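About Stunorero

Stunorero is a bathroom showroom. We sell freestanding bathtubs, toilets, faucets, hand showers and the small bottles and dispensers that end up living on the rim of all of them. We have been doing this long enough to know that most people buy a bathtub three times in their lives and think about it seriously once, usually after the plumber has already been booked.

How we started

The company began as the plumbing counter of a hardware store in Ditthorpe, which had one bathtub on display. It stood on its end behind the paint, like something being punished. Customers who wanted to know how it felt were invited to imagine it. We sold very few.

When the hardware store closed we took over the lease and the bathtub, laid it down flat, and let people climb in. Sales improved. We moved to our present floor on Caldeira Street a few years later, mainly for the freight door, and we now have 3,606 square feet, a sum the landlord likes to mention whenever the rent comes up.

What the floor is like

If you're expecting candles and a rolled towel tied with ribbon, there is a very nice place across town. Our floor is a working one. Things get unboxed, tried in one spot, disliked, and pushed to another. Cardboard is part of the decor. We keep ordinary chairs among the fixtures for the partner who was told this would take ten minutes, and there are desks close by so that a question about drain placement can be answered while you are still looking at the drain.

We also dress our tubs with the things people really use. A bathtub in a catalog holds nothing but light. A bathtub at home holds shampoo, a soap pump, and something blue that was on sale. Until you have set a bottle on a rim and knocked it in with your elbow, you don't know much about that rim.
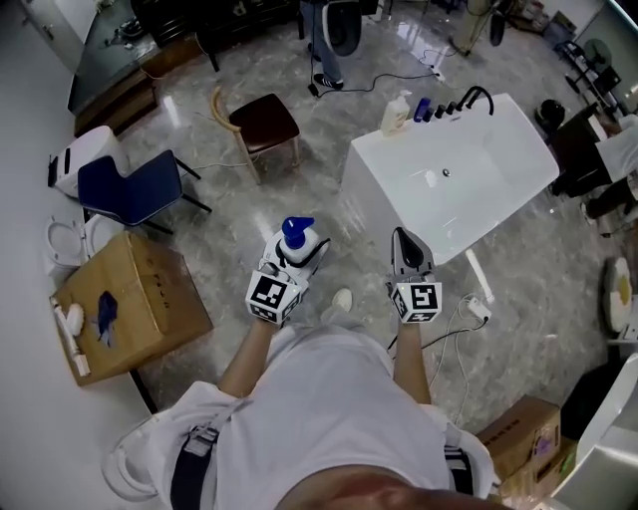 So we encourage a certain amount of rehearsal. Bring your own bottles if you like. Sit in the tub with your shoes off and reach for the soap. Reach for the faucet from the wrong end. Lean over the side as if there were a toddler in there, or a dog, and see what your back has to say. One couple spent most of an afternoon moving a shampoo bottle from one end of a rim to the other and went home to measure again – they bought a shower. We count that as a success, although our accountant has another word for it.

The Steltholm line

Most of what we sell comes from other makers, and we'll tell you which ones we'd put in our own homes and which ones we stock because people keep asking. Steltholm is our own range. It is a short list of freestanding tubs and matching fittings, drawn up after years of hearing the same complaints.

The tubs come in white. We tried offering a second color one June and sold 2, one of them to a member of staff. The rims are wide enough for a bottle, and the handles are large enough to turn with soapy hands, a feature we thought was standard until we started reading the return slips.

Delivery and advice

We deliver within 82 miles of Ditthorpe. Before we take your order we will ask for the width of your front door, the turn of your stairs and the name of whoever is doing the installation. Please measure the stairs. People measure the bathroom with great care and then meet the tub on the landing. In our first year on Caldeira Street, 94 customers filled in the measuring sheet, and a fair number of them left the stairs blank in the hope that we wouldn't notice.

Advice is free and you don't need an appointment for it. You do need one if you want a full room planned, and it helps to bring a floor plan, even a bad one on the back of an envelope. Photos are good too. Don't clean up first – we need to see where the hamper goes.

Finding us

The entrance is on Caldeira Street, through the blue door beside the freight door. The freight door is bigger and looks more like an entrance, and we have put up a sign about this. Parking is behind the building. Old fixtures can't be left with us, including at night, including with a note.

Page last updated April 25, 2024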